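Home | Kitchen | Workshop | Tips A–Z | Contact

Gripper tools at the kitchen table: some house rules

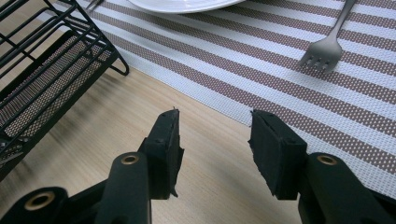
Wipe the pads before the tool goes anywhere near plates or cutlery. A damp cloth with a drop of washing-up liquid will do, then a dry one. Don't hold the fingers under the tap.

Look at the pads while you're there. If an edge is fraying, trim the loose bit with nail scissors. If the face has gone smooth, replace both pads together, as a new one and an old one won't grip evenly. Check the screws every 3 hours of use and nip them up by hand.

Keep oil off anything that touches food. The joints can have a tiny dab of food-safe grease on a cotton bud, and wipe away what squeezes out.

At the table:

Pick forks up by the handle, never the tines.
Take knives out before you start and put them back by hand.
Anything over 200 g gets carried by a person.
Straighten the placemat first. A rucked mat catches the fingertips.
Plates go in the rack one at a time.
Keep your free hand out of the gap between the fingers.

Store the tool with the fingers open, away from the cooker.

Comments (3)

Samira Dabbas: Does the grease rule apply to metal bushings too? Mine squeak.

Prindside: Yes, same grease, very little of it.

Rollia67: Nail scissors made mine worse. I used a sharp craft blade in the end.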